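Tallidau Evening Workshop, handout 6: the hammer, and where to put it down

I promised I'd write this one up properly after April, when half of you went home with notes that stopped at the word "claw". So, hammers! I do love this session. All you need is a table, a bare bit of wall and one ordinary claw hammer, and you can leave the Westeck boxes shut until we get to nails.

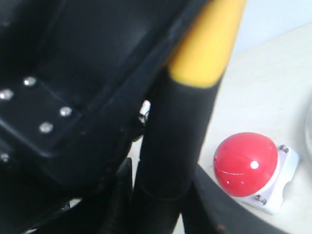
Start with the names, as I'll be using them all evening. The face is the bit that hits. The neck joins it to the rest of the head, and the claw is the curved part at the back with a V cut in it for gripping a nail. Have a good look at yours before you swing anything – if the head shifts on the handle, swap it for another.

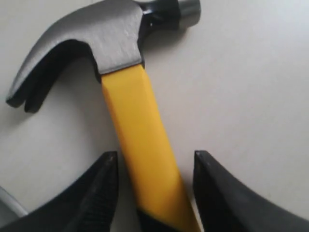

Page last changed: December 2020

Hold it near the end of the handle. Everyone creeps up towards the head at first (I did it for years) and then wonders why their arm aches.

Next, the table. Clear it before you begin and keep the back of it clear, right up to the wall. I like a pale top for this, it shows up every stray nail and bit of grit.

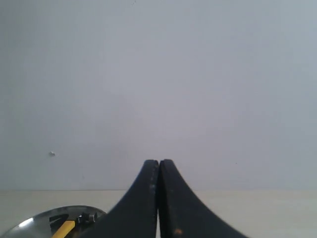 Putting it down

A hammer left on a bare table gets nudged, and then it's on somebody's foot. Give it a home. I use a round metal plate, and I lay the hammer across it with the head towards the back so the handle is easy to grab. Same place every time, please, even if you're only stopping to find your pencil. 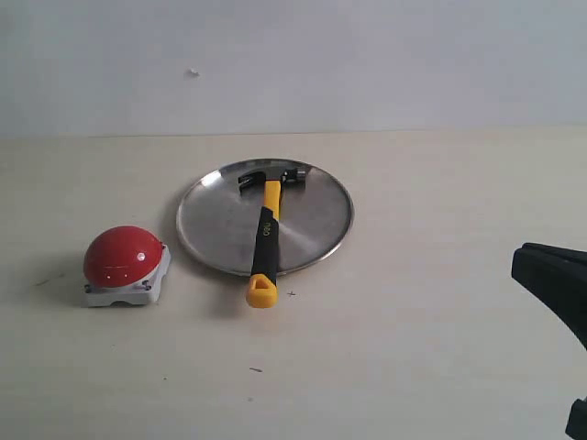
Fig. 4. Claw hammer laid across a steel plate, red push button to the left.

For next time: read sheet 9 in the Retix folder and bring an offcut of soft wood.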